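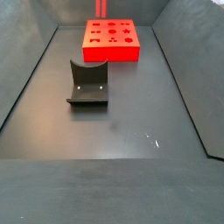
About us

Hello, and welcome to Plater! We're a toy library and playroom in Girnport, and we lend out the sort of toys that get children using their hands and their heads at the same time -- shape sorters, peg boards, stacking rings, threading sets, wooden puzzles, nesting cups, marble runs and a good many things that don't fit neatly into any of those.

How we got going

Nathalie Poirier and Radoslava Danko met in the waiting room of a speech clinic, each with a toddler and a bag of toys that the toddler had gone off. They swapped bags. A fortnight later they swapped back, and the old toys were suddenly wonderful again. That was the whole idea, really, and we haven't changed it much. The first Plater was a set of shelves in Radoslava's hall with a notebook on a string, and families came to the door after tea to choose something.

These days we have our own rooms on Fortin Lane, up the ramp beside the shoe mender's, with 2140 toys on the shelves and a lovely big rug that everybody ends up on sooner or later (grown-ups included).

What we love about a shape sorter

If you ask any of us for a favourite you'll probably be handed a shape sorter. They look so simple! A block or a box, some holes, some pieces. But watch a child with one for a while and there's an awful lot going on. First they try everything in the round hole. Then they start to turn the piece, then they turn the whole sorter, and then one day they look at the hole before they pick anything up, and we all try very hard not to cheer and put them off.

We keep sorters at every level. The easiest have a circle and a square and that's your lot. The trickier ones go in for stars, arches, hexagons and flowery shapes with lobes all the way round, and some have little groups of round holes, in twos and threes, so that the piece has to be lined up properly before it will drop. A star is harder than it looks, by the way. It goes in five ways round, and most children still find the ones in between.

Please don't worry about age labels. Tyson Chisholm, who runs our drop-in sessions, is forever moving toys up and down the shelves because a four-year-old wanted the "baby" one or a two-year-old marched off with a puzzle meant for school children. Let them have it. They'll tell you soon enough if it's no fun.

Borrowing

Members can take home up to 4 toys at a time and keep them for 15 days. You can renew once if no one else is waiting. Each toy goes out in a cloth bag with a card listing the pieces, and we'd be very grateful if you'd go through the card before you bring it back -- under the sofa and inside the wellies are the two places to try first. If something's gone missing, just say so. We keep a drawer of spare pieces and Tanner Bélanger can make most of what we haven't got. He has made us new stars, half a farmyard and the top third of a giraffe.

Everything that comes back is washed or wiped down, dried, checked and put out again. Anything with a split or a loose part goes to Tanner's bench, and if he can't mend it, it doesn't go back on the shelf.

Playing here

The playroom is open whenever the library is, and you don't have to be a member to use it. There's a quiet corner with low lighting for children who find the rug too busy, and a table at wheelchair height. Yayra Aidoo, our play worker, is happy to sit down with you and talk through toys for a child who needs larger pieces, stronger colours or something that stays put when it's pushed. She knows the shelves inside out and she's brilliant at this.

We also pack boxes for childminders and nurseries, 11 of them at the moment, including our friends at Plondiria Nursery, who send theirs back tidier than it went out!

Giving us toys

Yes please, with pieces. We can't take soft toys or anything with a battery cover that won't close. Bring things to the desk, not the doorstep, as it rains sideways here.

Come and see us

You're welcome to turn up and have a look. Prams can stay in the porch, the kettle is next to the jigsaws, and whoever is on the desk will show you where to start.

Page updated Mar 11, 2026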